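3.2 Bottles and the shared table

In the Trarkdale study we looked at how people arrange everyday things on a table which they share with others. The drinking bottle was of special interest to us, as it is tall, it is used many times a day, and it is rarely given a fixed place. Our diary material holds 3,546 entries from 17 households, collected in January.
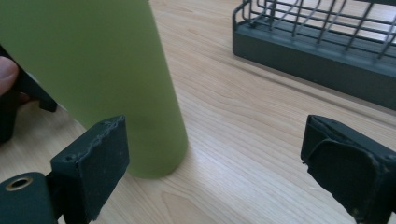

Why was the bottle treated apart from cups and glasses? It stays on the table between meals, while cups and glasses are mostly taken to the sink after use.

Plain bottles, without print or label, were described in the diaries mainly by colour. Words such as "the green one" were enough inside a family, but visitors needed more help. We kept these words as they were written and did not correct them. The coding follows Bühler – with small changes for the evening entries.

The table itself also matters. On a light wooden top, people wrote more often about marks and crumbs, and they wiped it before they put anything down.

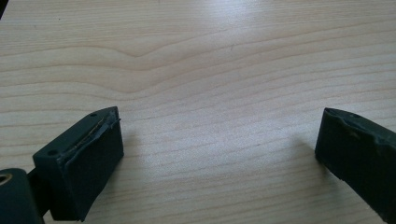 This habit was strongest in the Surnis group, where the table served for both meals and school work. In the Foditz group only 2 households wrote about wiping at all. We do not think that the difference comes from the tables alone – the Foditz families also ate at other hours, and four of them often ate in another room.

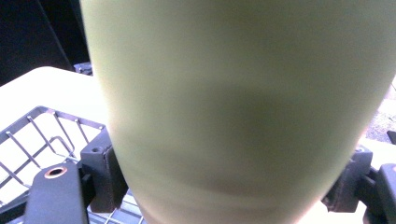

Figure 4. Pale yellow-green cylindrical object without visible label, close view.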